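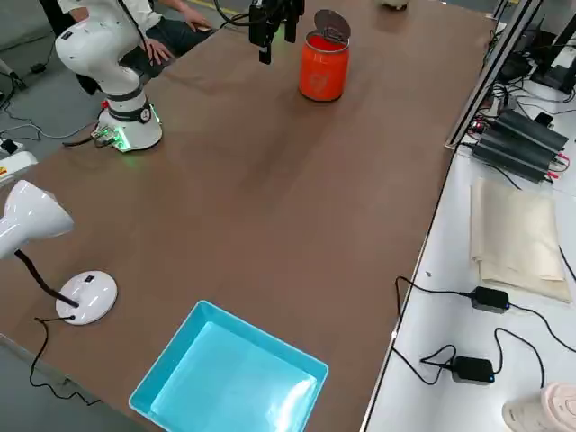

One reader in Vinville asked us why the lunch menu at Seltetier became so short, and if the bean soup is gone for good. Another wrote that the shorter menu is the best thing that happened to the place, and that now the food comes while it is still lunch time.

Both letters are fair, and I went two times last month to eat there before answering. The soup is not gone. It is served only in the evening now, with the same dark bread, and you can still ask for the small bowl. At lunch the kitchen makes a stew, a noodle plate, an omelet and one dish that changes every morning. On my first visit the changing dish was stuffed cabbage, on the second it was fried trout with potatoes. The cabbage was a little too salty for me. The trout I would order again tomorrow.

The old menu had 109 items, if you count the side dishes and the drinks. I kept a copy of it from February, folded in my recipe book, and when I read it now I find many dishes which I never saw on any table. Who ordered the cold veal with plum? I would like to meet this person. A long menu needs a big refrigerator, and a part of what is inside becomes old before somebody asks for it. The restaurant says it throws away much less food than before, and it has moved this money to better meat. I can believe it about the stew, where the pieces were large and soft.

The prices went up a little for the omelet and stayed the same for the rest. Coffee is included with the changing dish until 2 in the afternoon – after this hour you pay for it. The waiters do not always mention it, so please ask.

Vegetables still come from Mabaso, the farm shop on the road to the lake. The shop has started to sell the same pickled peppers that you get on the table at Seltetier, in a large jar and a small one. The large jar is the better price, but it must be eaten quickly after opening. In my house this was not a problem.

For readers who asked about the street food evening: the date is 2026-08-10, on the square behind the library, and last year it had 2,000 visitors, so come early if you do not like to wait. Seltetier will have a stand there with the noodles only. Bring your own fork if you can, and small money, as many stands do not take cards.

Letters about other kitchens in town are welcome, also the angry ones. Next time I will write about the two bakeries near the station and their rye bread.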